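Keep the Waiting Room at Todside

The county wants to close the waiting room at Todside station. The notice went up in January, on the board by the ticket machine, and it gave the saving as 710 pounds a month for heating, cleaning and the lock. In its place we are to have a shelter with a perch along the back, the sloping kind you lean on.

I use the Clumance line most working days. The trains are fewer than they were and the gaps between them are longer. Miss the one at 52 minutes past the hour and you have 50 minutes to fill before the next. In a closed room with a proper seat, that is dull. On an open platform in winter, it is enough to make a person buy a car.

The argument for the shelter is that people now check the train on their phones and arrive just in time. Some do. The bus from the Tai estate does not wait for anyone's phone, and it drops its passengers when it drops them. Older people leave early out of habit. Parents leave early because they have to.

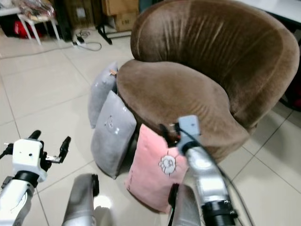
Vol. 52, page 4

There is a wider habit behind this. Over the years we have taken the seats out of places where people used to sit without paying. The bank has a counter and no chairs. The post office moved into a shop and lost its bench on the way. The library kept its seats but cut its hours, so they sit in the dark half the week. If you want to rest your legs in the middle of Clumance now, you buy a coffee.

I don't say every public room needs an armchair. A plain bench with a back would do, provided it is indoors and the door opens. The room at Nestuvov halt, two stops up, has exactly that, and it is used from the first train to the last.

The county should publish what the shelter will cost to put up, which the notice leaves out. It should also ask passengers before it decides – on the platform, in the morning, when they are there. Comments can be left at the ticket office until the end of the month.

2025-05-20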